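4.2 Checking the camera streams in Cuvau

June 2019

Once the Olliren planner is talking to the simulator, you're ready for the fun part - seeing the world the way your controller does!

1. Load the cabinet task from the Cuvau menu and wait for the status light to turn green.
2. Open the Streams panel and tick both the wrist and body cameras.
3. Press Hold. The arms keep their pose while you look around.
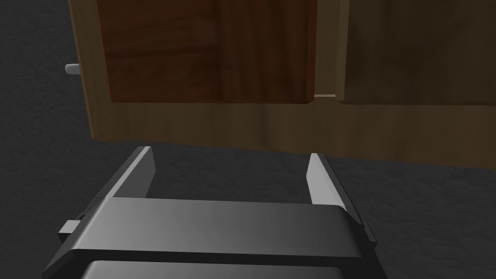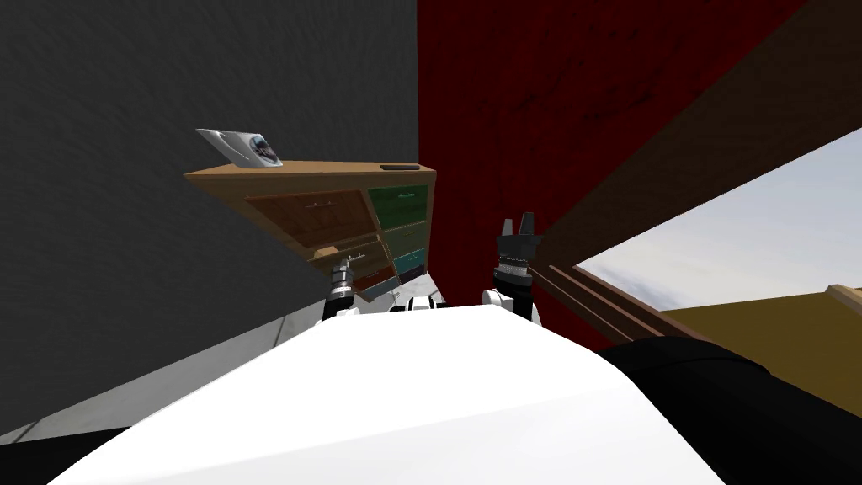
4. Set the frame transform for each stream before you plan anything. Cuvau shows the raw render and leaves the levelling to you, which is great news for perception work, as your detector gets exactly the pixels the policy will get. A tilt is easy to spot in the body view, where the floor strip along the grey wall runs on a diagonal and the cabinet leans with it. Type the mount angles into the Extrinsics tab and press Apply. The wrist stream has its own entry, so the two fingers stay put in it whatever you enter for the body camera.

Note: Colour labels are matched per stream. A drawer front can render darker in shadow, so sample it in both views if you can.

Caution: Don't press Release until the planner reports 0 collisions. The Sedemau build will happily run a stale plan.

5. Save the profile. The default port is 514, and the log rolls over after 900 lines.

If the panel stays blank, see error 323 in section 7.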